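Ristar Wipe-Down Notes

Data card, Beta release
Last updated Oct 14, 2024

What's in here

Ristar is a collection of notes and pictures on stains, smudges and everyday marks on pale household surfaces. Counter mats, shelf liners, cabinet doors, tray bottoms, the sides of a fridge: if it's light-colored and people live near it, it picks up marks, and we want to know what those marks look like before and after someone goes at them with a cloth. It started as a side folder inside Pristside, our older kitchen-cleaning collection, and grew so fast in July that it needed its own home (and its own README, hello!).

The Beta holds 3000 entries from 35 homes. Each entry has a picture, a short note on the surface and, where we have one, a line from the person who did the cleaning. Those lines are my favorite part of the whole thing. People have very strong feelings about tea.

Folder layout

surfaces/ has the pictures, grouped by home
notes/ has one plain text file per entry, same name as the picture
marks.csv has the labels
splits/ has train, check and test lists. The test list has 400 entries, and no home in it shows up in the other two

Labels

We kept the label set small on purpose. Every entry gets a surface color (white, off-white, pale gray, cream), a finish if the labeler could tell, and one or more mark types:

speck: a small dot, alone or scattered
streak: a mark clearly longer than it is wide
smudge: a soft patch with no firm edge
line: thin and continuous, scratch or not
ring: what cups leave behind

There is also a "source" column, and please read this before you use it. Source is only filled in when the person in the home told us what made the mark. If they didn't know, it says unknown, even when all of us were sure it was coffee. Brown is not a source! Brown can be rust, gravy, cocoa, shoe polish or a very old teabag, and a picture won't settle it.

Marks that overlap

Most entries carry more than one type, and the mixed ones are where this collection gets really fun. A plain white sheet can look simple until you start labeling it. 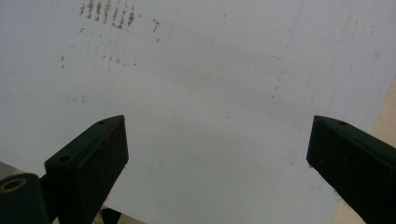
When streaks and specks share a surface, label the streaks first and then go looking for the specks, working outward. Short dashes sitting side by side count as one streak group, so give them a single row in marks.csv with "group" set to yes. A stray mark off to the side gets its own row. Very faint smudges are worth recording too, with strength set to 1 on the 3 point scale. Labelers skipped lots of these in the first pass and we went back for them, which took most of July and was worth every evening.

A gray line that fades out partway is still a line. Mark it up to the last point you can follow and leave the rest alone.

Known gaps

Dark surfaces are missing completely. Glossy ones are thin on the ground, mainly on account of glare. Rings are rare outside the Matić set, a batch from one big shared kitchen where coasters never caught on, so if you train on rings, expect the model to learn that kitchen's mugs very well. Shadows and soft color shifts on white surfaces were sometimes labeled as smudges. We fixed the ones we found, and there are surely more.

Strength scores were given by eye. Two people may differ by one step, so treat a 2 as a loose 2.

Planned for the next release

More cream surfaces, a proper glossy set, and matched pictures for the entries that only have the "before" side. We'd also love to add cutting boards, though wood grain and streaks are going to need a longer labeling guide than the one we have now.

If you spot a wrong label, open an issue with the entry name and the row number. Corrections go into changes.txt with each update.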